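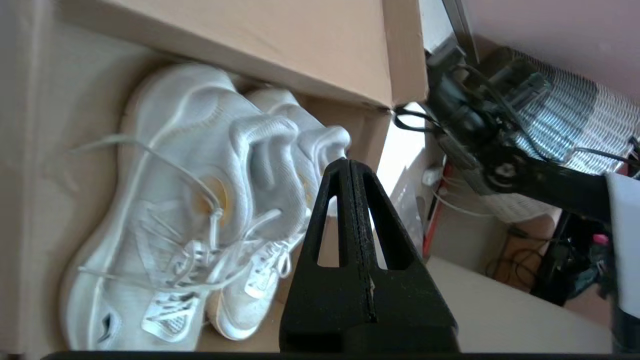 Checking guests in after the desk closes
Speaker notes, small hostels session, Wetorness
Posted in February by the front desk at Danladi Hostel

We use cookies to remember your language and to see which pages get read. Accept / Settings

Opening

Say hello, say where we are. Danladi is a 20-bed hostel in Flulach, two streets from the bus station. No bar, a small kitchen, three dorms and one private room. The desk closes at ten at night. The last coach from the airport gets in after that, and it's often late.

Last year we took over 3,000 bookings, and 1,727 of those guests arrived after the desk had shut. I didn't believe the number when I first saw it, so I went through the door records again. It was right.

Ask the room who has a night desk. Leave time for hands.

What we did before

For years whoever was on the evening shift stayed until the last guest showed up. We paid the extra hours when we remembered to write them down. People got tired and two good ones left. In winter the same person would sometimes close at one in the morning and open for breakfast at seven.

After that we tried envelopes with keys, left in a box by the side entrance. Guests took the wrong envelope. One man slept in the private room and the couple who had paid for it slept in dorm two. They were nice about it, but I gave them the money back.

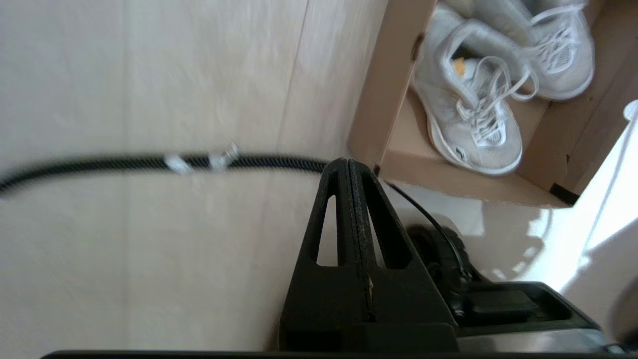

The door lock was the first thing we bought. It takes a code, the code is good for one stay, and it stops working at noon on the last day. We went with the Evel system, mainly for the reason that the locksmith in Flulach will come out for it. Get the plain metal finish if you have the choice. Ours is black, and black parts show their wear the way the scuffed seam on that black piece on the slide does. Guests look at the worn spots on a keypad and guess which numbers are in the code. We now wipe it down each morning and change the staff code every month.

The message

Codes go out by text message and by email at three in the afternoon on the day of arrival. We used to send them the day before. Too many people had lost the message by the time they stood at the door.

Read the current version out loud:

"Your door code is below. Use the green door on the side street. Your bed number is on the board inside, next to your first name. The bathroom light is on all night. Please check in with us at the desk after breakfast."

Keep it short. Our first version covered towels, recycling and the history of the building, and people stopped reading before they got to the code.

The guest board gets written by hand at closing. First names only. If two guests have the same first name, add the first letter of the town they booked from.

Noise

Late arrivals wake the others up. You can't get rid of this, but a few things helped:

- Keep one dorm for late arrivals whenever bookings allow it.
- Make up the lower bunks in that dorm first.
- Put a small lamp at each bed, so the main light stays off.
- Ask for shoes off in the hall. We have a bench and a rack there.

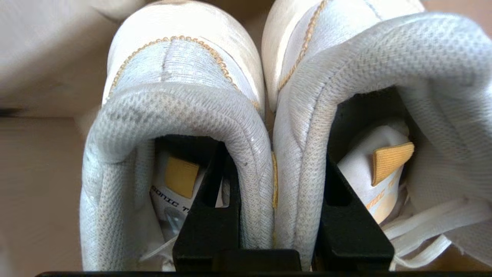 White sneakers, side by side, seen from the heel end.

The shoe rule made more difference than the lamps. The stairs are old and hard soles carry through the whole building. We put the rack right beside the bench, low down, and people started using it without being told. Before that it was around the corner and stayed half empty.

Pass around the floor plan here. Collect it again at the end, it's the only copy.

When it goes wrong

Someone has to answer the phone. We rotate it by the week and pay a flat amount per night whether it rings or not. The person on call has to live within 15 minutes of the door. Most calls are a mistyped code and are over quickly. The other common one is a guest standing at the front entrance on the main street, pressing a bell that isn't connected. We have put up a sign. Next year we'll take the bell off.

Keep one spare bed free if you can afford it. On full nights we can't, and those are the nights I sleep badly.
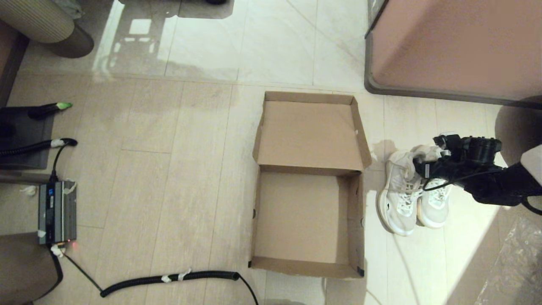 Ladi Oyewole asked, when I tried these notes out, whether guests feel unwelcome if they reach a strange town at midnight and find no one at the desk. Some do. We get it in reviews, a few times each season. What has helped is the breakfast check-in. Whoever is on the desk goes over to the new people, says good morning, takes the ID details and shows them the map. It takes a few minutes and it's the welcome they missed the night before.

Check your local rules on registering guests before you copy this. In our town the form can be done the next morning. In yours it may have to be done on arrival.

If there's time: costs, and the argument with our insurer about the side door. If not, go to questions. Water is on the left of the stand.

Danladi Hostel, Flulach. Contact the front desk | Copyright Danladi Hostel | Back to top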